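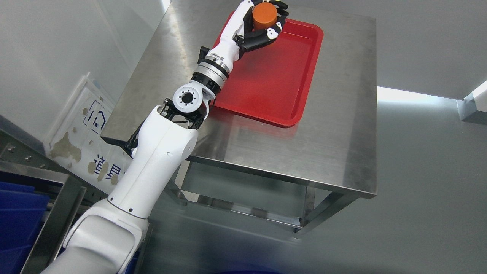 Does color-coding your storage make people put things back where they belong?
For a few weeks, and after that I haven't seen any proof that it does.

I'm saying this as a person who has bought the colored bins. Twice. Thread, because I got a sales email this morning and I'm still annoyed.

The email is from Bollix, who sell a "color logic" kit for garages and stockrooms. $29 for the starter set. It says 63% of users "felt more in control" of their stuff. Felt! Compared with what? Asked when? I clicked through twice and got to a sign-up form.

If you email people right after they've spent a Saturday-style cleaning binge on their shelves, of course they feel in control. Ask again in September when the holiday lights are in the paint bin.

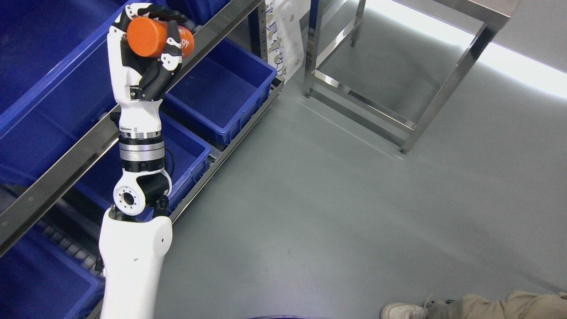 Orange cylinder, white print near one end.

My own experience, for what it's worth. I used to help run the supply room at a place called Lundutard, a tool library with way too many small parts. We had 1638 items on the list. Somebody decided on 10 colors.

Try to name 10 colors you can tell apart under a bad bulb. We had teal and we had "sea." Sunee Nilsuwan, who worked the counter, kept a cheat sheet taped inside a cabinet door. She needed a written key to read the system that was supposed to save her from reading.

And the categories drift. Is a hose clamp plumbing or hardware? The color won't tell you. You have to know what the last person decided, and the last person was in a hurry.

Also some people don't see color the way the kit assumes. Red and green as your two main groups is a bad plan for a lot of men. The Bollix page doesn't mention it anywhere I could find. 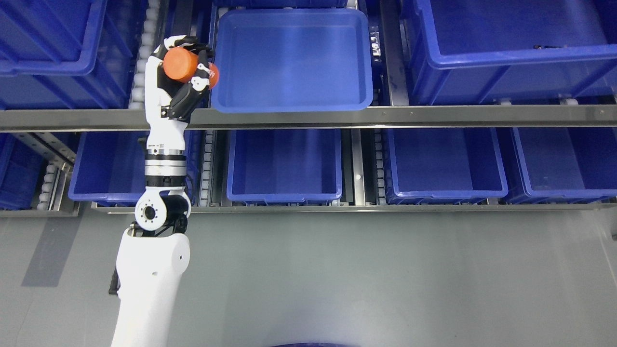

What did help at Lundutard was boring. Lahcen Farouk printed big black words on white tape and moved the stuff people used most to waist height. Fewer things came back to the wrong shelf. I didn't measure it, so feel free to be as rude about my evidence as I am about theirs.

Someone in my replies is going to bring up Dustumora, the app where you scan the bin and it tells you what's inside. I tried it for almost a month. It tells you what was inside when you last bothered to scan it.

To be fair: one or two colors for one or two things that really matter, sure. Keep the allergy stuff apart from everything else. Keep the chemicals apart. I have no quarrel with that, and you can do it with a roll of tape.

If anybody has a before and after with real numbers, six months out at least, please send it. I'll read it. Testimonials from people who run bin companies will be muted.

Still getting the emails, by the way. The unsubscribe link is gray on gray.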